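# Getting a Household Through a Walkout

Notes for members and their families, put together by Carola Heitmann for the Rieger plant local. Last updated 11/09/2024.

A strike or lockout changes how a house runs. The paycheck stops, someone is on the picket line at odd hours, and the kitchen has to feed people who come and go. These tips come from families who went through the August stoppage at Griment and from our own members.

## Before the last full paycheck

- Write down every bill with its due date. Put rent or mortgage, power, water and car insurance at the top.
- Call lenders before you miss a payment. Ask for a hardship plan and get the terms in writing.
- Refill prescriptions while you know you are covered. Ask the benefits office what date coverage ends.
- Cancel anything that renews by itself and can be restarted later.
- Keep the last two pay stubs where you can find them. The hardship fund will ask for both.

## Kitchen

Cook one large pot every other day and plan the meals around it. Beans, rice, cabbage, eggs and oats go a long way. Freeze bread in half loaves so it doesn't go stale on the counter.

Agree on a shopping list and stick to it. Normunds Rimkutė kept his on the back of the picket schedule, so whoever came off shift could stop at the store on the way home. His family went to the store once a week during the Griment dispute and cut their bill without eating badly.

Milk is what most houses run out of first. Buy the size you will finish. If you have a large jug and won't get through it, pour some out into a clean container, leave room at the top and freeze it. Thaw it in the refrigerator and shake it well.

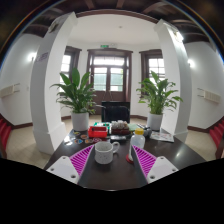 *Speckled mug and a yellow-capped bottle on the table.*

## Picket shifts

Our shifts run eight hours, with three crews. Pack the bag the night before:

- thermos, filled in the morning
- dry socks and a second pair of gloves
- something to eat that doesn't need a fork
- a phone charger and your union card

Rinse the thermos as soon as you get home and leave the lid off overnight. If it smells of old coffee, fill it with hot water and a spoonful of baking soda, let it stand an hour, then rinse.

Signs last longer if you seal the edges with clear packing tape — front, back and around the staples. Wet cardboard should be dried flat under a board, away from the heater.
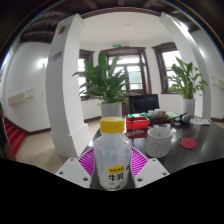 *Milk bottle with a yellow screw cap, nearly empty.*

## Power and heat

Turn the water heater down to the lowest setting your family can live with. Run full loads only. Close off rooms you aren't using, but leave doors open wherever pipes run along an outside wall.

## Paperwork

Use one folder for everything to do with the dispute. Strike pay slips go in the front, letters from the company in the back. Don't sign anything mailed from Rieger until a steward has read it — this includes the benefits forms.

Hardship fund applications are at the hall, in the tray by the door. Bring rent or utility notices with you. Copies are fine.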